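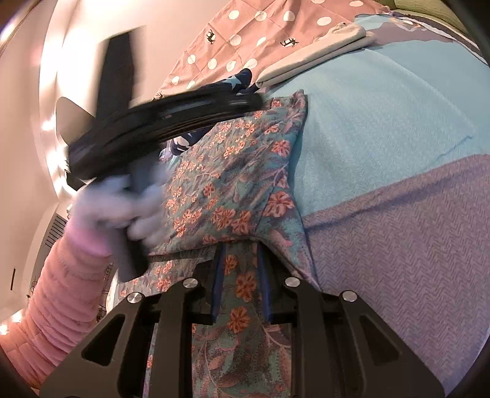

8 de abril de 2025

Cuaderno de taller – plegado y almacenaje de textil de cama, proyecto Skemora.

Retomo lo pendiente de noviembre: el protocolo de plegado para telas finas estampadas. El de felpa está cerrado y no lo toco. El de tela fina sigue dando bordes desalineados en cuanto la pieza supera los 100 cm de lado.

Material: tela de flores del lote Camargo, fondo verde azulado, flor anaranjada. Gramaje según ficha, 127 g/m². Sin planchar, tal como sale de la bolsa. Superficie de trabajo: la cama, con la ropa puesta. La mesa de corte da mejores resultados, pero el protocolo tiene que valer para un dormitorio normal.

Secuencia actual:

1. Extender y localizar el orillo.
2. Primer doblez a lo largo, borde contra borde.
3. Alisar desde el centro hacia fuera, nunca desde una esquina.
4. Segundo doblez en el mismo sentido.
5. Cierre en tercios.

El paso 3 es el que falla. Una tela tan ligera se levanta al soltar la esquina y deja un pico que luego queda atrapado dentro del segundo doblez. Corregirlo después cuesta más que deshacer y volver a empezar. Propuesta: apoyar un peso plano de 300 g en la esquina ya colocada mientras se alisa la contraria. Por probar.
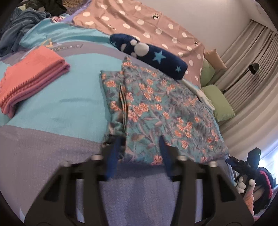

*Tela de flores doblada sobre la cama; detrás, la pieza azul marino con estrellas.*

Notas sobre el plegado:

- Los dobleces apilados del lado izquierdo van en franja estrecha, separados del paño principal. Para estante no sirve: el canto tiene que quedar en un solo bloque.
- El extremo inferior de esa franja está fruncido. Revisar el paso 4.
- El pico de la esquina superior izquierda del paño es el defecto de siempre, aunque pequeño.
- El estampado no ayuda a alinear. Las flores no siguen una retícula útil, hay que guiarse por el orillo.

La pieza azul marino no entra en esta serie. Anoto solo que las superficies afelpadas frenan la tela fina cuando se arrastra por encima – conviene dejar libre esa zona antes de extender.

Almacenaje: las cajas Jollix van bien de ancho, pero les sobran casi 9 cm de alto con una sola pieza. Las fundas Purik ajustan mejor y marcan el doblez central. Me quedo con Jollix y dos piezas por caja, salvo que alguien vea un inconveniente.

Pendiente:

- [ ] Repetir con peso en la esquina.
- [ ] Comparar tercios frente a mitades en el cierre.
- [ ] Pedir a Camargo la ficha de encogimiento, la que tenemos es de otro lote.
- [ ] Pasar la secuencia corregida a la hoja común de Skemora.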